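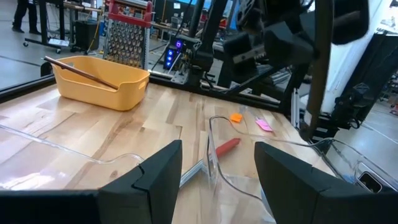 bench 2, yellow basket side

kitting_nights
So thats the new bench at Flemau. Two arms now. Kitchen sets, returns sorting, all the odd stuff that used to be four of us and a radio. Started in May. Anyone else's place doing this? What happened to your hours?

dockrat52
Same at Tidis. Hours didn't change, job did. I used to pack, now I reset. Put the stuff back, wait, put the stuff back. Feet are better, brain is mush.

Clutura_temp
disagree, resetting beats packing. I did 513 picks on my last full shift by hand and couldn't close my fist after. let the arm have it

kitting_nights
Not arguing about the wrists. Its the pay grade. Packer was grade C with the pick bonus. "Cell attendant" is grade C, no bonus. Same 11 hours. They call that a lateral move.

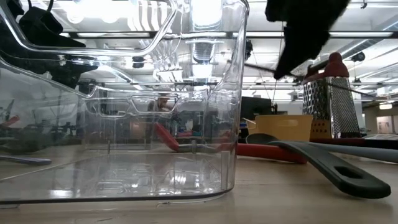

And the clear bins are still on the list. We asked for solid ones, got told the Mwakyusa software handles clear plastic fine. Ok. Then why am I the one writing up every missed pick on the tablet – that's a second job and there's no line for it on my timesheet.

dockrat52
Get the write ups in writing. We got a 52 cent bump at Tidis for "data duties" but only after we all stopped doing it for a week.

beltline_q
Bit of pushback. I'm maintenance, so yeah, biased. The arms got me off nights and into a training class they paid for. Ask for the class before you ask for the bonus

kitting_nights
Asked. Class is days only. I'm nights, its in my name lol

beltline_q
Then ask for the shift swap too. Ours did it once somebody put in the form

Clutura_temp
temps don't get the form fyi. or the class

kitting_nights
Yeah thats the other thing. Used to be temps got hired on after peak. Havent seen one go perm since the benches came in. Break's over, will check back around 4am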